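다지 핸드 양팔 로봇의 원격조작 시연 수집: 무인 택배 출고대 소포 배치 작업

종합설계 프로젝트 최종 보고서
Graciela Durán, Santino Saavedra
제출일: 2026년 3월 22일

요약

본 보고서는 양팔 로봇에 다지 핸드를 장착하고, 사람이 원격조작으로 소포 배치 작업을 시연하여 모방학습용 데이터를 수집한 과정을 정리한 것이다. 대상 작업은 무인 택배 출고대의 지정 영역에 소포를 올리고 면(面)운송장의 바코드가 위를 향하도록 자세를 맞추는 것이다. 총 682건의 시연을 기록하였고, 검수를 거쳐 600건을 학습 집합으로 확정하였다. 수집에 소요된 시간은 준비와 복원 시간을 포함하여 1,710분이다. 조작자는 2명이며, 두 저자가 번갈아 담당하였다. 정책 학습 자체는 후속 과제의 범위이므로 결과 부분에서는 데이터의 품질과 수집 절차의 문제점을 주로 다룬다.

1. 과제 배경

무인 출고대는 이용자가 소포를 직접 가져와 받침대에 올려놓으면 상부 스캐너가 운송장을 읽고 음성으로 결과를 알리는 장치이다. 이용자가 해야 할 동작은 단순하지만 로봇에게는 세 가지 요구가 겹친다. 소포의 종류에 따라 파지 방법이 달라지고, 운송장의 면을 먼저 찾아야 하며, 놓은 다음 스캐너가 읽을 때까지 손이 시야를 가리지 않아야 한다.

상자형 소포는 마주 보는 두 면을 눌러 잡으면 되므로 형상 기반 파지 계획으로도 처리할 수 있다. 비닐 택배봉투는 사정이 다르다. 내용물의 위치가 잡을 때마다 바뀌고, 접힌 부분이 운송장을 덮는 경우가 있으며, 표면 반사 때문에 깊이값이 자주 비게 된다. 이런 대상에 대해서는 규칙을 작성하는 것보다 사람의 조작을 그대로 기록하는 쪽이 적합하다고 판단하였다.

작년 같은 교과목에서 수행된 Olteanu 과제는 평행 그리퍼로 상자만 다루었다. 우리는 그 과제의 좌표계 정의와 파일 형식을 이어받고, 말단 장치를 다지 핸드로 바꾸고 봉투를 대상에 추가하였다.

2. 작업 정의

2.1 시작 조건

소포는 작업대 위 임의의 위치에 놓인다. 상자와 봉투가 섞여 있을 수 있고 서로 겹칠 수도 있다. 양팔은 대기 자세에 있으며 손가락은 모두 편 상태로 시작한다. 대기 자세의 관절값은 매 시연 직전에 자동으로 맞춘다.

2.2 종료 조건

소포 하나가 받침대의 안내판 영역 안에 놓이고, 운송장 면이 위를 향하며, 양손이 스캐너 기둥 앞을 벗어나 정지하면 시연이 종료된다. 영역을 벗어났는지의 판정은 소포의 무게중심을 기준으로 하였다. 봉투는 가장자리가 처져 받침대 밖으로 나가는 일이 많아 외곽선 기준을 적용하면 대부분 실패로 분류되기 때문이다.

2.3 하위 단계

기록 파일에는 접근, 파지, 면 확인, 뒤집기, 배치, 후퇴의 단계 표식이 들어간다. 표식은 조작자가 발판 스위치로 입력한다. 운송장이 처음부터 위에 있으면 뒤집기 단계는 비워 둔다.

3. 시스템 구성

3.1 로봇

양팔은 작업대 한쪽에서 위로 뻗는 형태로 설치하였다. 각 팔 끝의 손목부에 다지 핸드를 결합하고, 통신선과 전원선은 손목에서 팔을 따라 내려오도록 배선하였다. 초기에는 배선 여유를 크게 두었으나 손목을 크게 회전할 때 선이 소포에 걸려 고정 지점을 하나 추가하였다.

핸드는 손가락별 위치 명령을 받는다. 힘 명령은 사용하지 않았다. 대신 손가락 모터 전류에 상한을 두어 상자가 찌그러지거나 봉투가 찢어지는 것을 막았다. 상한값은 상자와 봉투에 동일하게 적용하였다. 대상별로 값을 바꾸면 조작자가 대상을 미리 선언해야 하고, 학습된 정책에서도 같은 정보가 필요해지기 때문이다.

3.2 조작 장치

조작자는 손가락 굽힘을 측정하는 장갑과 손목 자세 추적기를 양손에 착용한다. 장갑과 추적기의 신호는 Flirnon이라고 이름 붙인 중계 프로그램이 수신하여 로봇 명령으로 변환한다. Flirnon은 이번 과제에서 새로 작성하였다. 주요 기능은 다음과 같다.

- 조작자 손가락 관절각을 로봇 핸드 관절각으로 사상
- 손목 이동량에 배율을 곱하여 팔 끝 목표 자세 생성
- 양팔 간 최소 거리 검사 및 위반 시 명령 보류
- 발판 스위치에 따른 명령 연결과 해제
- 모든 명령과 상태값의 시각 기록

손목은 상대 이동 방식으로 사상하였다. 발판을 밟는 순간의 조작자 자세와 로봇 자세를 기준으로 삼고, 이후의 변화량만 전달한다. 절대 위치 방식도 시험하였으나 조작자가 앉은 위치가 조금만 달라져도 작업 영역 끝에 도달하지 못하는 경우가 생겨 채택하지 않았다.

3.3 카메라

손목 카메라와 상부 카메라의 영상을 함께 기록한다. 상부 영상은 소포와 받침대의 상대 위치를, 손목 영상은 접촉 직전의 손가락 주변을 보기 위한 것이다. 손목 영상은 장착 방향 때문에 위아래가 뒤집혀 저장된다. 저장 단계에서 회전시키지 않고 원본을 유지하였으며, 회전은 학습용 변환 단계에서 선택 항목으로 둔다.

두 영상의 시각은 같은 컴퓨터의 시계로 기록한다. 영상마다 지연이 달라서 저장 후 Patbridge 스크립트로 다시 정렬한다. Patbridge는 로봇 상태를 기준축으로 두고, 각 시점에 가장 가까운 영상을 찾아 묶는다. 허용 간격을 넘는 구간이 하나라도 있으면 해당 시연 전체를 검수 대상으로 올린다.

3.4 출고대와 주변 설비

받침대는 검은색의 평평한 판이며 위에 안내판이 놓여 있다. 안내판에는 “请将包裹放置此区”, “面单条码朝上”이라고 적혀 있다. 소포를 이 구역에 놓고 운송장 바코드를 위로 향하게 하라는 뜻으로, 2.2절의 종료 조건은 이 문구를 그대로 옮긴 것이다. 받침대 뒤에는 스캐너 기둥이 서 있고, 작업대 옆으로는 녹색 컨베이어 벨트가 지나간다. 컨베이어 이송은 이번 작업에 포함하지 않았다.

4. 수집 절차

4.1 조작자 연습

두 조작자 모두 본 수집 전에 빈손 동작, 상자 단독, 봉투 단독의 순서로 연습하였다. 연습 기록은 682건에 포함하지 않는다. 가장 오래 걸린 부분은 엄지의 방향을 익히는 것이었다. 사람의 엄지와 로봇 엄지는 회전축의 위치가 달라, 장갑을 낀 손으로 자연스럽게 집는 자세를 취하면 로봇의 엄지와 검지 끝이 어긋난다. 사상 함수에 엄지 보정항을 넣은 뒤 어긋남은 줄었으나 얇은 비닐을 집을 때는 여전히 조작자가 눈으로 맞추어야 했다.

4.2 시연 진행

한 번의 시연은 다음과 같이 진행한다.

가. 보조자가 소포를 작업대에 놓고 물러난다.
나. 조작자가 기록 시작을 선언하고 발판을 밟아 명령을 연결한다.
다. 잡을 소포를 정하고 가까운 쪽 손으로 접근한다.
라. 파지 후 상부 화면에서 운송장 면을 확인한다.
마. 필요하면 반대쪽 손으로 모서리를 받쳐 뒤집는다.
바. 안내판 영역에 내려놓고 손가락을 편 다음 후퇴한다.
사. 발판을 떼고 기록을 종료한다. 성공 여부는 보조자가 입력한다.

두 저자가 조작자와 보조자 역할을 교대하였다. 교대 시점은 조작자가 정하도록 하였는데, 손목 피로가 누적되면 후퇴 동작이 급해지는 경향이 있어 나중에는 일정한 묶음마다 교대하는 것으로 바꾸었다.

그림 1은 손목 시점, 그림 2는 작업대 전체 시점이다.

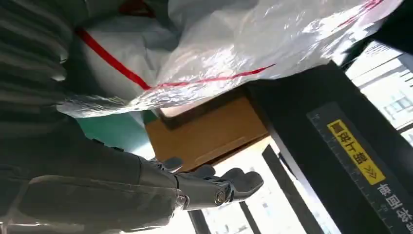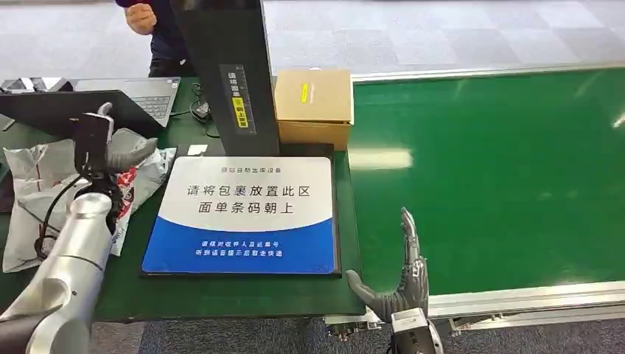 4.3 봉투 취급

봉투의 파지에는 두 가지 방식이 관찰되었다. 첫째는 손가락을 봉투와 작업대 사이로 밀어 넣어 떠올리는 방식이고, 둘째는 위에서 주름을 모아 집는 방식이다. Durán은 주로 첫째, Saavedra는 주로 둘째 방식을 사용하였다. 첫째 방식은 내용물까지 함께 받치므로 이동 중 흔들림이 작지만 손가락 등이 작업대에 닿아 전류 상한에 걸리는 일이 잦다. 둘째 방식은 접근이 빠른 대신 놓을 때 봉투가 접히며 운송장을 덮을 수 있다.

수집 초기에는 방식을 통일하지 않았다. 동일한 시작 상태에서 서로 다른 행동이 섞이면 학습에 불리하다는 지적을 중간 점검에서 받았고, 이후 시연부터는 봉투가 다른 물체와 겹쳐 있으면 둘째, 단독으로 놓여 있으면 첫째 방식을 쓰도록 규칙을 정하였다. 규칙 적용 전의 기록은 폐기하지 않고 별도 표식을 붙여 두었다.

4.4 상자 취급

상자는 손가락을 모두 편 상태에서 옆면에 대고 엄지로 반대 면을 눌러 잡는다. 한 손으로 잡기 어려운 폭의 상자는 양손 손바닥으로 눌러 든다. 양손으로 드는 경우 두 손의 목표 간격이 실제 상자 폭보다 약간 좁아야 하는데, 힘 되먹임이 없으므로 조작자는 화면에 표시되는 모터 전류를 보고 간격을 조절하였다. 전류 표시는 숫자로 시작하였다가 막대로 바꾸었다. 숫자는 시선을 오래 빼앗아 그 사이 손의 위치가 밀리는 문제가 있었다.

5. 데이터 검수

검수는 자동 검사와 육안 검사로 나누어 실시하였다. 자동 검사는 시각 정렬 실패, 관절 한계 접촉, 명령과 상태의 과도한 차이를 찾는다. 육안 검사는 종료 조건의 충족 여부와 단계 표식의 순서를 확인한다. 육안 검사는 해당 시연을 조작하지 않은 사람이 맡았다.

제외 사유는 다음과 같이 분류하였다.

- 정렬 실패: 한쪽 카메라의 영상이 허용 간격 이상 비어 있음
- 단계 표식 누락: 발판 입력이 빠졌거나 순서가 뒤바뀜
- 영역 이탈: 소포의 무게중심이 안내판 영역 밖에 있음
- 면 오류: 운송장이 아래를 향하거나 봉투 접힘에 가려짐
- 외부 개입: 기록 중 보조자의 손이 작업 영역에 들어감

단계 표식 누락은 영상으로 복원할 수 있는 경우 수작업으로 보완하고 합격 처리하였다. 나머지 사유는 모두 제외하였다. 682건 가운데 최종 600건이 학습 집합에 남았다.

실패 후 조작자가 스스로 회복한 시연은 유지하였다. 예를 들어 상자를 한 번 놓쳤다가 다시 잡아 배치한 기록은 회복 표식을 붙여 포함하였다. 이런 기록을 넣을 것인지에 대해 저자 간 의견이 달랐다. 제외하면 궤적은 깨끗해지지만 정책이 실수한 상태를 한 번도 보지 못하게 된다. 후속 과제에서 표식으로 걸러 비교할 수 있도록 원본에 남기는 것으로 정리하였다.

6. 결과와 논의

6.1 시간 구성

1,710분에는 시연 자체와 소포 재배치, 장갑 재보정, 통신 재연결이 모두 포함된다. 재보정이 예상보다 잦았다. 장갑의 굽힘 센서는 착용 후 시간이 지나면 영점이 이동하는데, 이동이 느려 조작자가 알아채지 못한 채 손가락을 더 굽혀 보상하게 된다. 이 경우 기록된 명령은 정상 범위에 있으나 사람의 손 모양과 로봇의 손 모양이 벌어진다. 장갑 원신호를 함께 저장하고 있으므로 사후 보정은 가능하다.

6.2 시점의 문제

뒤집기 단계에서는 반대쪽 손이 상부 카메라를 가리는 일이 반복되었다. 조작자는 손목 화면으로 시선을 옮겨 대응하였는데, 앞서 적은 대로 손목 화면은 위아래가 뒤집혀 있다. 초기 기록에서 손을 반대 방향으로 움직이는 오조작이 나온 원인이다. 조작자 화면에서만 영상을 회전시켜 표시하도록 수정한 뒤에는 같은 오조작이 확인되지 않았다.

반사도 문제였다. 비닐 표면의 밝은 부분과 흰 운송장이 영상에서 잘 구분되지 않아 면 확인 단계가 길어졌다. 조명을 바꾸는 방안도 검토하였으나 설치 장소인 Drikport 실습실의 조명은 임의로 조정할 수 없어 노출만 낮추었다.

6.3 조작자 간 차이

같은 시작 상태를 두고도 팔 선택과 접근 높이가 조작자에 따라 달랐다. Saavedra의 궤적은 높이 들어 이동하고, Durán의 궤적은 낮고 짧다. 낮은 궤적은 소요 시간이 짧으나 안내판 모서리를 건드려 밀어내는 경우가 있었다. 안내판이 움직이면 다음 시연의 목표 위치가 달라지므로 시연 사이에 위치를 확인하는 항목을 점검표에 추가하였다. 조작자 식별자는 파일마다 기록되어 있다.

6.4 한계

힘 정보가 없다. 모터 전류는 접촉 여부를 짐작하는 데는 쓸 수 있으나 손가락 끝의 힘으로 환산하기에는 마찰의 영향이 크다. 소포의 종류도 상자와 비닐봉투로 한정되어 있고, 원통형이나 서류봉투는 다루지 않았다. 또한 두 조작자의 습관이 데이터 전체에 반영되어 있으므로 다른 사람의 시연을 추가하지 않고 일반적인 조작 방식으로 해석하는 것은 적절하지 않다.

7. 후속 작업

4월부터 확정된 학습 집합으로 행동 복제 기준 모델을 학습할 예정이다. 우선 상자만으로 학습한 모델과 전체로 학습한 모델을 비교하고, 이어서 회복 표식이 있는 기록의 포함 여부에 따른 차이를 확인한다. 손목 영상의 회전 여부도 비교 항목에 넣는다. Flirnon에는 장갑 영점 이동을 감지하여 조작자에게 알리는 기능을 추가한다.

부록. 파일 구성

각 시연은 하나의 폴더에 저장된다. 폴더에는 로봇 상태, 로봇 명령, 장갑 원신호, 추적기 원신호, 카메라별 영상, 단계 표식, 검수 기록이 들어 있다. 검수에서 제외된 시연은 삭제하지 않고 제외 사유와 함께 별도 경로에 보관한다. 좌표계는 Olteanu 과제의 정의를 따르되 손목 좌표계의 원점만 핸드 결합면으로 옮겼다.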